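Skipping, and why half the club has bought a rope

It started with Katia Cattaneo being early. She'd got to the hall before the Saturday circuits class, found the heating hadn't come on, and pulled an old skipping rope out of the bottom of the kit box to keep warm. By the time the rest of us wandered in she was pink in the face and grinning, and she told us she hadn't skipped since primary school and had managed eleven in a row before it caught her on the ankle. Naturally we all had to have a go. I got seven!

That was in February, and we now have a proper skipping slot at the start of circuits, a box of ropes in three lengths and a very competitive chart on the wall. So many of you have asked me about it at the desk that I thought I'd write it all down in one place.

First, the good news for anyone who thinks they can't do it. Skipping is a knack, and a knack comes back. Most people who tell me they're hopeless are jumping far too high and swinging from the shoulder, as we did in the playground. You only need to clear the thickness of the rope, so a little hop is plenty, and the turning comes from the wrists with your elbows tucked in near your ribs. Try it without a rope to begin with. Stand tall, look straight ahead, hop softly on the balls of your feet and make small circles with your hands. You'll feel daft for a minute or so and then it starts to feel like a rhythm – humming helps, I promise.

Rope length matters more than I'd have guessed. Stand on the middle of the rope with one foot and pull the handles up along your sides. For a beginner they should come up to somewhere near the armpits. Much longer and the rope goes floppy and slaps the floor a long way in front of you; much shorter and you'll find yourself hunching over to make room for it. As you get better you can shorten it a bit, and it will turn faster. Viola D'Amico, who is far and away our best skipper, has hers so short I can't use it at all. I tried, and it took my hair clip off.

The club ropes are the plain plastic kind, and they're fine. If you're buying your own, a light plastic one is the easiest to learn on. The thin wire ones whizz round beautifully but they do sting when you miss, and you will miss. A few of you have been asking about the beaded ones as well. I love them! They're a bit heavier, you can hear each turn click on the floor, and that click is a big help with timing. Katia has a red and yellow one from Fevach and lends it out very generously, so do ask her.

Shoes next. Please don't skip barefoot in the hall, and please don't do it in old plimsolls either. Any trainer with some cushioning under the front of the foot will do nicely. At home, choose a floor with a bit of give in it, such as wood or a firm mat, and leave concrete alone if you can. Grass sounds lovely but the rope snags. Have a look up before you start, too. I now have a lampshade with a dent in it and one fewer excuse for laughing at other people.

Now for how much to do. It is surprisingly hard work, even for the runners among us, and your calves will let you know about it the next day. For the first couple of weeks we do twenty seconds of skipping and forty seconds of walking on the spot, eight times through, and that's the lot. If you trip, just step over the rope and carry on from where you were. After that we move to thirty seconds on and thirty off, and then to forty-five on and fifteen off for those who fancy it. Leave a day between sessions while your legs are getting used to it. If you've had trouble with your knees, your ankles or your Achilles, or you're under the doctor for your heart or blood pressure, have a chat with them first and come and talk to me as well. There's a no-jump version where you turn the rope at your side and tap your toes in time, and it gets you every bit as warm.

Some of you like music to set the pace. The track list we use has songs at 80 and 90 beats a minute for the slower rounds, and I jump once on each beat or twice if I'm feeling brave. Anything with a steady drum will do the job.
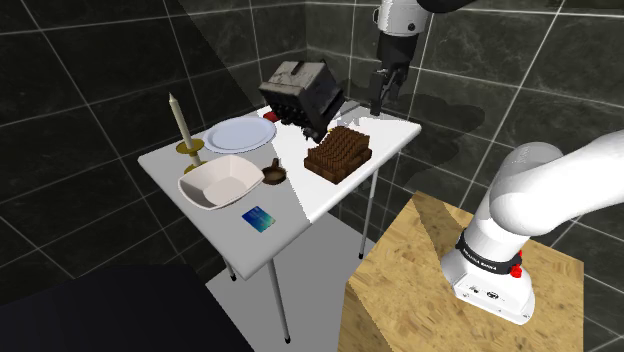

Once the plain two-footed jump feels comfortable, the next thing to try is the boxer step. You shift your weight from one foot to the other as the rope comes round, a tiny bit on the left and then a tiny bit on the right, and it gives each calf a little rest in turn. It's the one that makes people look as though they know what they're doing. After that comes running on the spot through the rope, and then side swings, where you bring both hands across to one side, let the rope hit the floor next to you and open up again to jump. Crossovers are last on my list. Viola can do them backwards. I've managed four, and I shouted so loudly that the Pilates group came to see what was wrong.

Which brings me to the chart. The record for jumps without a trip is 212, set by Viola last month, and she says she only stopped because she got the giggles. We also have a running total for the whole Saturday group, and the target for each class is 2000 jumps between us. We've got there twice so far. Everybody's jumps go in the pot, toe taps included, so please don't hang back because you think you'll drag the number down. You won't!

If you'd like to join in, skipping runs for the first fifteen minutes of circuits, starting at 9.30, and you're welcome to come for that bit alone. Bring water and a spare top. Ropes are in the blue box by the fire door, shortest at the front, and please hang them over the hooks afterwards instead of coiling them up tight, or they come out like springs the week after.

Katia is also putting together an order for new beaded ropes, so if you want one, put your name and your height on the sheet at the desk before next Saturday.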